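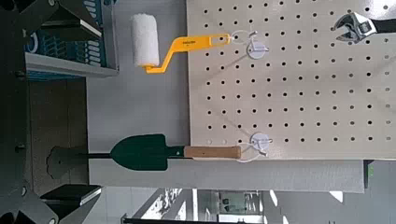
Fotografía: Gladys Shemweta / Archivo Hanico

Bricolaje

Por Idrisa Swai | 30 nov 2024

Imprimir | Enviar por correo electrónico

El bricolaje es el conjunto de trabajos manuales de reparación, construcción, decoración y mantenimiento que una persona realiza por su cuenta, casi siempre en su propia vivienda y sin dedicarse a ello profesionalmente. Abarca desde el cambio de una junta de grifo hasta la construcción de una estantería o el pintado de una casa entera, y pocas aficiones tienen un campo tan amplio: toca la carpintería, la fontanería, la albañilería, la electricidad, la tapicería y la jardinería, a veces en una misma tarde.

Etimología

La palabra procede del francés bricolage, derivado de bricoler, verbo que designaba la acción de hacer pequeños arreglos o de ocuparse en trabajos menudos. Antes, bricole había nombrado una máquina de guerra medieval y también el rebote de la pelota en el juego. ¡Un viaje extraordinario para un término que hoy asociamos con colgar un cuadro! En español convive con «hágalo usted mismo», calco del inglés do it yourself, y en buena parte de América se oyen además chapuza, maestreo o simplemente arreglos caseros, cada uno con su matiz.

Historia

Reparar lo propio es tan antiguo como tener algo que se pueda romper. En el mundo rural cada casa remendaba sus aperos, y la frontera entre el oficio y la habilidad doméstica era muy difusa. Lo que hoy se entiende por bricolaje, en cambio, es un fenómeno del siglo XX. Las revistas de mecánica popular lo impulsaron en las primeras décadas con planos de muebles, radios y hasta embarcaciones de remo, y tras la Segunda Guerra Mundial creció con enorme fuerza gracias a la expansión de la vivienda en propiedad y a la llegada del taladro eléctrico portátil a los hogares. También ayudaron la pintura al agua, los tableros aglomerados y el modesto taco de plástico, un invento maravilloso al que debemos que tantas repisas sigan en su sitio.

En Multstead se conserva un caso local muy bien documentado. El tornero Charalambos Vasilakis abrió en un antiguo almacén de grano el taller compartido Nzioka, donde 33 vecinos pagaban una cuota a cambio de banco de trabajo y consejo. El cuaderno de préstamos, que puede leerse completo, suma 2306 anotaciones, y el objeto más solicitado es, para sorpresa de muchos, una escofina de media caña. Las páginas dedicadas a los meses de lluvia son una delicia: goteras, puertas hinchadas, más goteras. 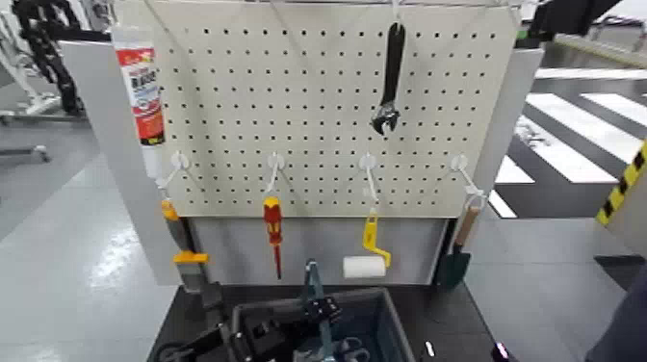 ¿En qué se diferencia el bricolaje de la artesanía?

La artesanía es un oficio que se aprende durante años y cuyos productos suelen destinarse a otras personas. El bricolaje lo practican aficionados, por lo general para uso propio, aunque las técnicas puedan coincidir y muchos artesanos hayan empezado como aficionados.

Áreas principales

La madera sigue siendo la gran puerta de entrada. Perdona errores, se trabaja con pocos útiles y permite obtener pronto algo que se usa a diario. Las uniones más frecuentes entre aficionados son la atornillada y la de espigas redondas; la cola de milano queda para quien ya le ha cogido gusto al formón, y quien la consigue limpia por primera vez no lo olvida.

La pintura es el trabajo más extendido. Buena parte del resultado depende de la preparación: lavar, rellenar grietas, lijar y dejar secar. En paredes muy absorbentes se aplica antes una imprimación, y lo habitual es dar 2 manos de acabado.

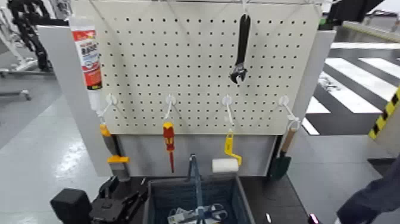

En fontanería, el aficionado suele limitarse a sifones, juntas, cisternas y latiguillos. Cerrar la llave de paso antes de empezar es la primera regla de cualquier manual. En electricidad la prudencia debe ser mayor, y en muchos países la normativa reserva a instaladores autorizados las modificaciones de la red interior.

Aprendizaje y difusión

Durante mucho tiempo se aprendió mirando a un familiar. Después vinieron los fascículos, los programas de televisión y, ya en este siglo, el vídeo en línea, que ha abierto la afición a un público inmenso. El manual Pronavham, de Harvey Sawatzky y Barrett Crenshaw, dedica sus 15 capítulos a reparaciones que pueden terminarse en un día y sigue siendo de lectura gozosa, sobre todo el apéndice sobre persianas.

Los cafés de reparación, donde los asistentes arreglan juntos pequeños aparatos, ropa y muebles, han devuelto al bricolaje una dimensión colectiva y lo han acercado al debate sobre la duración de los productos.

Véase también: carpintería, ebanistería, economía doméstica, derecho a reparar.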